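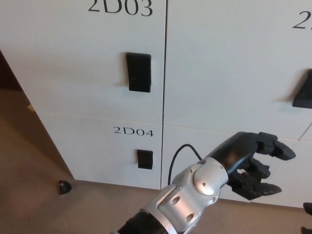

Small gym changing room, which lockers and which floor?
Forum: Running a Small Business > Premises and Fitting Out

nmatubbar
Posts: 12

Hello everybody. My name is Nimal Matubbar and I am opening a small climbing gym with my cousin in June. We have the walls and the mats under control, but the changing room gives me headaches. I have two questions.

First, the locks. We can have simple padlock loops where members bring their own padlock, or electronic locks with a code. Promuvico offered us 88 doors with electronic locks and the price is much higher than I expected. Joren has the same size of door with padlock loops.

Second, the floor. The room now has old tiles and I want to take them out. My cousin wants vinyl in sheets, I prefer poured resin. The room is used with climbing shoes, bare feet and a lot of chalk.

What do you have in your place, and would you choose it again?

quarryline
Padlock loops. We have had them for many years at our pool and the only maintenance is a bolt cutter behind the desk. Members forget the key perhaps once a week, we cut the padlock, they buy a new one from us.

Electronic is nice until the batteries die on a Saturday morning and you have a line of people in towels.

bettina_k
I must disagree with quarryline. We changed from padlocks to code locks two years ago and I would never go back. With padlocks, people leave their things overnight and slowly the lockers become private storage. At one moment we had more locked doors than members in the building. The code locks open by themselves at midnight and the problem is gone.

The batteries give a warning long before they die. If you ignore the warning it is your own fault.

quarryline
We put a sign that says all padlocks are removed at closing. Also works, and the sign cost me 12 dollars.

bettina_k
And who removes them? You pay a person for this every evening.

nmatubbar
Thank you both. I did not think about the overnight problem. In our old climbing club this was exactly the case, some lockers were never open in all the time I was there.

About numbering: Promuvico wants to put a code with letters and numbers on each door. Is this useful or should I ask for plain numbers?

Osk_plans
For 88 doors in one room, use plain numbers. Codes make sense when you have several floors or rows. People coming from the shower remember "41", they do not remember a long code. Big and dark, on a light door, because many people take off their glasses.

On the floor question, I have fitted both. Resin has no joints in a small room and you can bring it up the wall a little, so water does not go behind. But it needs a dry base and a patient installer. Sheet vinyl is faster, and if one part is damaged you can replace only that part.

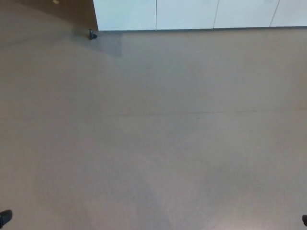 What decides it for me is the joint. With vinyl you want it welded, not only pushed together, and you want it far from the showers. I plan the sheets so the joint falls under a bench or in the dry half of the room. Ask the installer to show you on paper where the joints will be before you sign. Many of them decide it on the day, with the roll already open.

quarryline
Agree on the joints. Ours was not welded near the door and it opened after one winter. Fultimport sold us the material and was very correct about it, but the installer had already closed his company.

Also ask for a sample and put water and soap on it. Stand on it with bare feet. A brochure will not tell you if it is slippery.

chalkandtape
I have a bouldering place, so same situation as you. Go for a middle color, gray or beige. We took a very dark floor and every bit of chalk shows on it. We mop twice a day and it still looks dirty - members complain about it more than about the showers.

For locks we have half and half. Padlock loops on the big doors, code locks on the small ones for phones and wallets. Adjei did the small ones for us, roughly 90 dollars a door with fitting.

bettina_k
Half and half is a good compromise for a new place. I still say you will change them all to codes later.

nmatubbar
This is very helpful. I think we will do half and half, with plain numbers. For the floor I will ask both installers for a drawing with the joints and then fight with my cousin again. He found a vinyl offer that is 1000 dollars cheaper than the resin, so he has a strong argument.

One more question, does anybody have benches fixed to the wall instead of standing on legs? I would like to mop under them easily.

Osk_plans
Yes, but check first what the wall is made of. If it is only plasterboard, you need a strong timber inside before you close it. Do this before the floor.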